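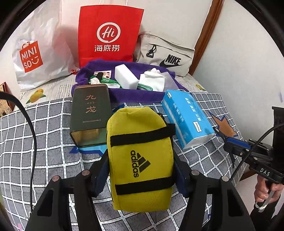

收拾一堆零碎小东西，应该先找盒子，还是先分类？

先分类。把同一个时候要用的东西归到一起，看清每一堆有多大、有多软、怕不怕压，再去挑装它的袋子或盒子。先挑容器的人，常常会为了填满容器而改变分类，最后拿到一个装得很整齐、用起来却处处别扭的包。

第四章　小件的归拢与装袋

前三章讲的是衣物、被褥和书，都是大块头，叠起来有棱有角，做完一眼就能看出成绩。到了这一章，我们终于要碰小件了！我自己最喜欢教的就是这一章。袜子、纸巾、零钱袋、充电线、半盒茶叶、一块擦鞋用的海绵，每一样都轻得可以忽略，合在一起却能占掉半张床，还能让一个本来准备好出门的人多找上一刻钟。而且小件收拾起来见效特别快，一个下午的练习课下来，同学们往往意犹未尽，回宿舍接着收自己的抽屉。

学完本章，你应当能够做到这样几件事：把一堆混杂的小件按使用时机分成若干组；判断一组物品适合用硬盒、软袋还是布面来装；给一次短途外出排出装袋的先后次序；看懂别人写的装袋单，并指出其中哪几样放错了位置。最后一项听起来简单，做起来很考眼力，我们会在第四节专门练。

本章要用到的词

小件：单手能握住或捏起、单独放置时容易滚落或被盖住的物品。本书不按重量划线，一把钥匙是小件，一双卷好的袜子也是小件。

归拢：把散在台面上的小件移到同一块区域里，暂时不装。归拢的时候可以分组，也可以先不分，第一节会分别讲这两种做法。

托布：铺在台面上、用来承接小件的一块布，毛巾、方巾、旧枕套都可以。四边卷起或堆高以后，它能挡住小件往外滚。

底袋：一次外出里最大的那个袋子，别的袋子和散件最后都进它，或者跟着它走。

透看：隔着袋壁能辨认出里面东西的颜色或轮廓。透看好的袋子省去贴标签的工夫，透看差的袋子需要在外面写字，或者固定只放一类东西。

这五个词在后面的几节里会反复出现，现在读过一遍有个印象就行，不必背。其中“托布”是本书自己的叫法，别的教材有叫“收口布”的，也有叫“兜巾”的，意思都差不多，考核的时候三种写法都算对。

一个从床面开始的案例

Yaowalak Saithong 在 Lirkunby 合租公寓管过两年住户服务，那里的住户流动快，每到五月，走廊里全是往外搬的人。她发现大家的大箱子通常头一天就收好了，拖到最后的总是床头和窗台上的那一摊。于是她在公寓里办了一个小小的装袋课，课名叫 Besow，取自她老家常用的一种布兜的名字。课上没有讲义，每个人带一摊自己的小件来，倒在床上或桌上，然后开始动手。

我在 2019年2月2日 去听了一次。那天来了 30 位住户，一进门就热闹得很，有人提着塑料袋，有人干脆用被单兜着。Saithong 让大家先别装，只做一件事：铺一块布，把小件全挪到布上去。她管这叫“上岸”。光是这一步，房间里就已经有人惊呼找到了丢失很久的耳钉！

后来她把一期课程的记录整理成册，交给 Bunnag 生活技能班作为练习材料。册子里一共登记了 676 件小件，每件都写明名称、质地、什么时候用、装进了什么。本章的不少练习就从这本册子里来。我特别推荐大家留意其中“什么时候用”这一栏，填得最认真的那几位住户，装出来的袋子也最顺手。

负责把册子改写成课堂练习的是 Jeferson Camargo。他原先在 Cloltus 搬运行里做清点员，对箱子和纸带的脾气了如指掌，却很少碰小件。他跟我说，改写到一半时他把自己家的玄关重新收了一遍，钥匙、口罩、雨伞套，全部按出门的次序挪了位置。改写稿里凡是标了星号的题目，都是他在自家玄关试过的。

台面怎么选

床面是小件归拢的好地方。它够大，高度也合适，站着或者坐着都能伸手够到另一头，小东西掉下来不会摔坏。它的缺点也明显：床面是软的，手一撑就陷下去一块，旁边的小件会跟着往低处走，圆的东西走得尤其快。花色多的床单还会把小件“吃”掉，一枚带蓝边的发夹落在印花上，找起来很费眼睛。

桌面硬，东西放得稳，适合摆需要立起来的盒子和瓶子。可是桌面边缘没有遮挡，小件一多就往地上掉，所以在桌上归拢，托布几乎是必备的。

地面最宽敞，适合一次收拾好几个包。我个人只在东西特别多的时候才用地面，蹲久了腿会麻，而且容易踩到。如果你一定要在地上做，请先铺一层大布，把托布放在大布的中间。

选好台面以后，把它靠墙的那一侧留给袋子，靠近自己的这一侧留给小件。这个习惯值得从第一次练习就养成。袋子有墙可靠，站得比较稳，手从近处拿起东西，往远处一送就进了袋，路线很顺。反过来放的话，每装一件都要绕过袋口，衣袖还会把刚分好的组扫乱。

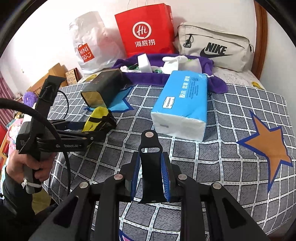
托布和袋子怎样配合，是本章第二节的主要内容，也是我觉得最好玩的一节！托布管的是还没定下去处的东西，袋子管的是已经定下去处的东西，两边隔开一点距离，手里拿着什么、下一步往哪儿放，心里就很清楚。床上或桌上铺着灰格子布，中间再放一块紫色的布面把零碎兜住，颜色一深一浅，小件落在哪一边一看便知。靠墙的几个袋子也正好可以拿来讲透看：半透明的白塑料袋隐约透出一点粉色，红色的海底捞纸袋靠颜色和字认，米色的 Nike 包前袋上有拉链头，适合拿它跟敞口的袋子作比较。请大家记住这样一组搭配，第二节会要求你用手边现有的袋子排出类似的一排，并说出每个袋子靠什么来辨认。

硬的、软的、会散的

小件的质地比它的形状更能决定该怎么装。我们把质地分成硬、软、会散三类，这种分法很粗，但对一次短途外出来说足够用了。

硬的小件，像茶盒、眼镜盒、小罐子，最大的特点是占的地方不会变。你把它放进袋子里，它要多大一块空间，就始终是多大一块。所以硬件要先进袋，给它找好靠边的位置。茶盒之类带棱角的东西，平面朝外贴着袋壁放，棱角朝里，再用软的东西垫着。有些盒子下半截是透明的，装的时候不妨把透明的那面朝上或朝外，查看起来方便。

软的小件，像袜子、手帕、薄手套，可以跟着空间变形。它们是最好的填缝材料，也因此最容易失踪。我见过一位同学把六双袜子全塞进了鞋里和盒子的空当里，装得漂亮极了，到了地方却一双也想不起来放在哪儿。软件填缝没有问题，请一定给同一类软件指定同一个缝。袜子都进鞋，手帕都进侧袋，定下来就不要换。

会散的小件最需要耐心。开了封的纸巾、拆过包装的零食、一小捆线绳，本身不大，松开以后就到处都是。这类东西要先有自己的一层包装，再谈进哪个袋。纸巾包抽出半张的时候，先把露出来的部分塞回去，封口朝上。线绳绕成小圈，用自己的尾巴打个活结，不要打死结。清洁用的海绵块单独放，它容易掉渣，跟深色衣物挤在一起，取出来还得再拍半天。

还有一类东西介于几类之间，比如带拉链的软包。空的时候它是软的，塞满以后差不多就是硬的。碰到这样的包，按它装好以后的样子来对待。先把里面要放的东西放齐，拉上拉链，捏一捏，再决定它排在第几个进袋。千万别先把空包放进底袋，再一件一件往里添，这样做的人十有八九要重新拿出来一次。

按时机分组

质地说的是怎么放，时机说的是放在哪里。我们按一次外出里会用到的时刻，把小件分为路上用、到了就用、以后再用。路上用的东西放在最外层或者随身，纸巾、零钱、耳机通常都在这一组。到了就用的东西放在底袋的上半部分，毛巾和牙刷一般归这里。以后再用的东西沉到最下面，换季的袜子、备用的电池、送人的茶叶，都可以在底下安安稳稳地待着。

同一样东西，换一个人，时机就可能不同。茶叶对有的人来说是礼物，对有的人来说是早上睁眼后的第一件事。所以教材里给出的分组都只是参考，你的答案跟书上不一样，只要说得出自己哪个时刻会去拿它，就算做得对。Camargo 在改写练习时特意保留了几组互相矛盾的住户记录，第三节的讨论题会请大家比较这些记录，看看两位住户的生活习惯差在哪里。我每次带这个讨论，教室里都吵得不可开交，非常精彩！

分组的时候有个小动作很管用：拿起一件，说出一个时刻，再放下去。“上车以后。”“洗完脸。”“回来以后再说。”说出声来的时候，犹豫的东西会自己冒出来。凡是拿在手里说不出时刻的，先放到托布的一角，等其余的都分完再看。这一角在课上叫作“候车室”。候车室里的东西过多，说明你带得太多了，可以大大方方地放回抽屉去。

本章各节安排

第一节　上岸：托布的铺法与归拢的次序。从一块毛巾开始，练习四种卷边，并比较先分组再归拢和先归拢再分组这两种做法。

第二节　一排袋子：按透看、开口和站立的稳当程度给袋子排队。需要准备敞口纸袋、塑料袋和带拉链的布包。

第三节　三个时刻：路上用、到了就用、以后再用。附讨论材料。

第四节　读装袋单：从 Bunnag 的练习册里选出的记录，找错、改错，并写出自己的一份。

第五节　拆袋：到了地方以后怎样按次序取出，取出以后空袋放在哪里。别的教材常常略过这部分，本书给了它整整一节，请务必学到这里。

学时建议是前四节各一次课，第五节可以跟期末外出练习合并。每次动手练习限定 30 分钟，包括铺布和收布。时间到了就停手，哪怕候车室里还剩着东西，也照原样留在那里，由同桌来看，互相提意见。

上课之前的准备

请在第一次课前备好一块纯色的布，大小跟浴巾相当，花纹越少越好。袋子从家里找现成的，购物留下的纸袋和塑料袋都很好用，不用专门去买。再从自己的床头、书桌或者玄关取一摊小件，取的时候不要挑，看见什么拿什么，用一个大袋子整个兜过来。液体和尖锐的东西留在家里，本书第六章会单独讲它们。

到教室以后，先把布铺平，袋子靠墙放好，小件倒在近手的这一侧，等老师说“上岸”再开始。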